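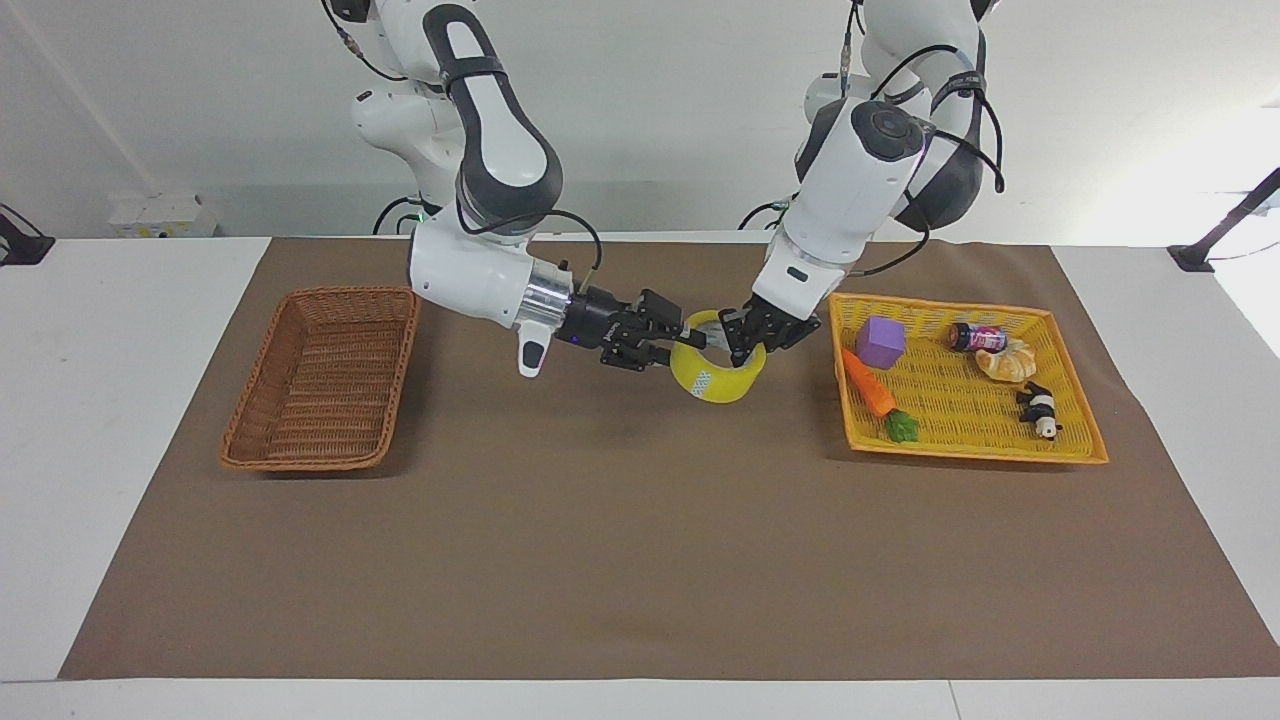

Marino et la boîte à sel
Album documentaire, éditions Fevusia, à partir de 4 ans

Je lis beaucoup d'albums documentaires en français, d'abord pour apprendre la langue (c'était il y a longtemps, mes enfants étaient petits et nous apprenions ensemble), et maintenant par goût. Je préviens donc que mon jugement est celui d'une lectrice qui s'arrête encore parfois sur un mot, et qui remarque peut-être des choses qu'un lecteur né dans la langue ne remarque pas.

L'album raconte le travail du sel dans une petite ville côtière, Plollari, pendant une année entière. Marino est un âne. C'est lui qui porte les sacs des bassins jusqu'au dépôt, et c'est par ses trajets que nous apprenons comment l'eau entre dans les bassins, comment elle s'évapore, quand on ramasse et pourquoi on attend. Je craignais un peu l'animal qui parle, car ce procédé fatigue vite dans le livre documentaire. Marino ne parle pas. Il marche, il attend, il mange, et le texte reste à côté de lui avec beaucoup de discrétion.

Le livre compte 29 doubles pages, ce qui est long pour un album. À voix haute, en une seule fois, je ne le conseille pas avec des enfants de moins de six ans. Chez nous, avec ma petite-fille, nous avons lu jusqu'à la fin du printemps le premier soir, et le reste deux jours après. Le découpage en saisons aide à cela, chaque saison commence par une page presque vide où l'on voit seulement le ciel et la ligne des digues.

Parlons du texte. Les phrases sont courtes, avec un vocabulaire précis qui n'est pas toujours expliqué dans la page même. J'ai rencontré « œillet » dans un sens que je ne connaissais pas : pour moi c'était une fleur, ou le petit trou d'une chaussure. Ici c'est le bassin où le sel se forme. Le mot est placé dans une phrase assez claire pour que l'enfant le comprenne sans aide, et le glossaire de la fin le reprend. Par contre « étier » apparaît deux fois avant qu'on sache de quoi il s'agit, et j'ai dû aller chercher. C'est le canal qui amène l'eau de mer. Une petite étiquette dans le dessin aurait suffi.

J'ai beaucoup aimé les passages sur l'attente. Dans la plupart des livres qui montrent un métier, il se passe toujours quelque chose, les gens courent, portent, vendent. Dans cet album, il y a quatre pages où il pleut. La récolte est perdue pour cette semaine, les ouvriers réparent les outils sous un toit, Marino regarde dehors. Ma petite-fille a demandé si le sel était parti pour toujours, et la page suivante répond exactement à cette question. L'auteur, ou l'autrice (le livre est signé d'un nom collectif, Mustovska, qui est celui de l'atelier), a certainement lu ces pages devant des enfants avant de les publier.

Les illustrations sont faites à la gouache, avec des couleurs assez sourdes, beaucoup de gris et de rose. Le rose m'a surprise. Une note explique que certaines eaux très salées prennent vraiment cette teinte à cause d'organismes minuscules, et j'ai trouvé cela bien fait, parce que l'enfant voit d'abord la couleur, la trouve bizarre, et trouve ensuite la raison. Les visages des ouvriers sont moins réussis. Ils se ressemblent tous, et dans la scène du marché je n'ai pas su dire qui était la patronne du dépôt, alors que le texte parle d'elle comme si nous la connaissions déjà.

La partie documentaire de la fin occupe les dernières doubles pages. On y trouve une coupe des bassins, une carte simple, le glossaire et une expérience à faire à la maison : dissoudre 100 grammes de gros sel dans un demi-litre d'eau chaude, verser dans une assiette plate, laisser près d'une fenêtre. Nous l'avons faite un mercredi. Le livre annonce des cristaux après deux jours, chez nous il a fallu presque une semaine, en septembre, avec un temps humide. Je signale la chose parce que l'enfant qui vient regarder chaque matin est déçu, et qu'il faudrait écrire que cela dépend de la saison. Tout le livre le dit, d'ailleurs, sauf cette page.

Je fais encore deux reproches. Le premier concerne la période. On comprend, par les vêtements et les charrettes, que l'histoire se passe autrefois, mais aucune indication ne le précise avant le dossier final, et encore, très vaguement. Un enfant peut croire que le sel est toujours transporté à dos d'âne. Une phrase au début aurait évité la confusion. Le second est que la question de l'impôt sur le sel est traitée en un seul paragraphe, écrit plus petit, avec des mots difficiles. C'est un sujet passionnant, même pour les jeunes lecteurs (payer une taxe pour une chose dont on ne peut pas se passer, ils comprennent très vite l'injustice), et il méritait une vraie scène dans le récit. Ou alors il fallait le laisser de côté.

La fabrication est soignée. Le papier est épais et mat, la couverture supporte bien les mains. Le format à l'italienne convient au paysage, mais il dépasse de notre étagère et il est lourd à tenir quand un enfant est assis sur les genoux. La reliure s'ouvre bien à plat, on peut donc poser le livre sur une table et lire à deux ou trois.

Pour quel âge ? L'éditeur indique 4 ans sur la couverture. Je dirais plutôt six à neuf ans pour le lire en entier, et quatre ou cinq ans si l'adulte choisit des passages et raconte avec ses propres mots. En classe, il peut accompagner un travail sur les états de l'eau ou sur les métiers anciens. Pour une personne qui apprend le français, le niveau est bon après deux années d'étude, à condition d'accepter les mots techniques et de garder le glossaire ouvert.

Fevusia annonce un deuxième titre dans la même collection, sur la laine. Je l'achèterai, en espérant des visages plus variés et une date à la première page.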